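Musorside Animal Shelter: Autumn News
Senior dogs, winter fostering and the kennel rota

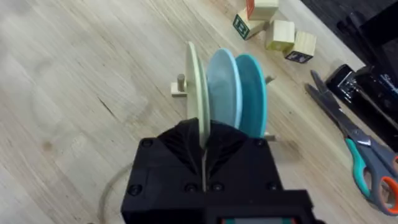
Older dogs are waiting longer

The shelter took in 134 dogs between the start of the year and the end of July, and a growing share of them were eight or older. Most came from owners who had moved into housing that does not allow pets, or who could no longer pay for a vet. Puppies and young dogs usually leave within a few weeks. The older ones stay for months, and kennel life is hard on them. The floors are cold, the nights are noisy, and a dog with stiff hips does not rest well next to a barking neighbor.

We would like to have every dog over ten out of the kennels before the first frost. At the moment there are five. Two are a bonded pair, Biscuit and Olm, and must go together. Olm is nearly deaf but responds to hand signals and walks well on a leash.

What fostering involves

Foster homes keep a dog for at least six weeks. The shelter pays for food, medication and all vet visits at the Brorham clinic. You provide a warm place to sleep, short walks and a ride to appointments. Other pets are fine in most cases, but we will ask you to bring your own dog to a first meeting in the yard. Cats are tested separately, and some of the older hounds will not pass.

You do not need a fenced yard. You do need written permission if you rent, and we will ask to see it before the dog goes home with you — this has caused trouble in the past.

Bijan Karimi handles foster applications and will call you back within two days. Please leave a number where you can be reached in the evening.

Changes to the kennel rota

Davoud Shokri has taken over the morning rota. The first shift now starts at 7:30, and the side gate on Trindade Road stays locked until then. If you have an old key, hand it in at the front desk. Walkers should sign dogs out on the sheet by the door and write down anything unusual, including loose stools, limping or a skipped meal.

Blankets and food

We have enough towels. We are short of washable blankets, large martingale collars and canned senior food, any flavor without onion or garlic. Pillows and quilts with filling cannot be accepted, as the dogs tear them open and swallow the stuffing.

Open evening

The foster open evening is on 18th October in the meeting room behind the cattery, starting at 6:30. Please leave your own dogs at home for this one. Parking is on the street side only.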